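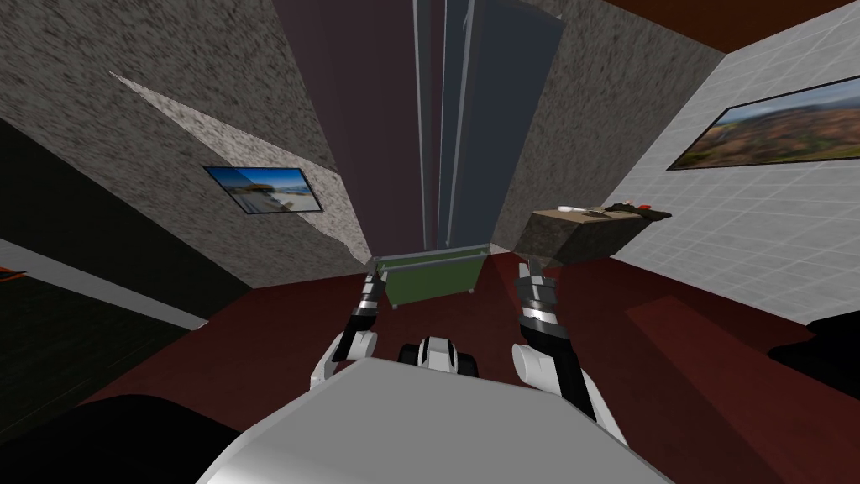
Section 4. Setting up the court and the score unit

Read this section before you unpack the net. The makers of the Caltine portable volleyball set claim it goes up in 12 minutes. Our club has never managed that on real sand, so plan for longer and be pleased if we are wrong.

4.1 Anchors and poles

1. Mark the four corners with the pegs supplied.
2. Dig the anchor plates in to knee depth. The printed sheet says ankle depth, and we don't believe it.
3. Stand each pole in its sleeve and turn the collar until it clicks.
4. Pull the guy lines snug. Leave the final tightening until the net is on.

Note: The red line on the collar is supposed to show when the pole is locked. Push the pole with your hand anyway.

Caution: Keep players off the court while the lines are slack. They are hard to see against sand.

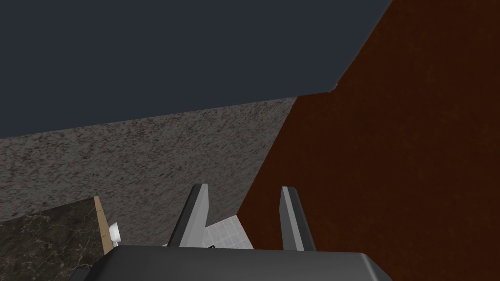 4.2 Net

1. Hook the top cord to the left pole first, then the right.
2. Wind the ratchet until the cord stops sagging in the middle.
3. Measure the height at the center and at both poles. Do not go by the stickers on the poles — ours disagree with the tape.
4. Tighten the guy lines, then measure again.

Caution: Never wind the ratchet with a pipe or a longer handle. If it feels stuck, let it off and look for a twisted cord.

4.3 Score unit

The Nurance score unit is sold as good for 1000 matches on one battery. That may be true indoors. Bring a spare.

1. Hold the power key for 3 seconds.
2. Choose BEACH from the sport list. The unit goes back to INDOOR every time it is switched off, whatever the box says about memory.
3. Enter the set length and press SAVE twice.
4. Run a test point for each side, then clear the score.

Note: "Weatherproof" does not appear to include blown sand. Cover the keys between matches.
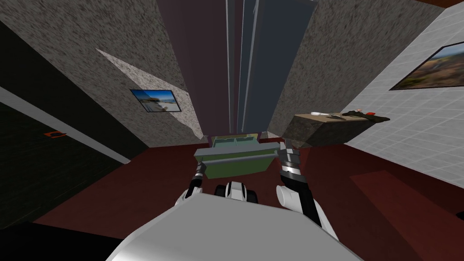 Howells, Tuesday, March 2, 2021

Changes to this section: step 2 of 4.1 has been rewritten after the anchors pulled out at the Liltimia courts. The supplier blames the sand. We will try the deeper setting again in April, and until then treat it as the rule for all matches.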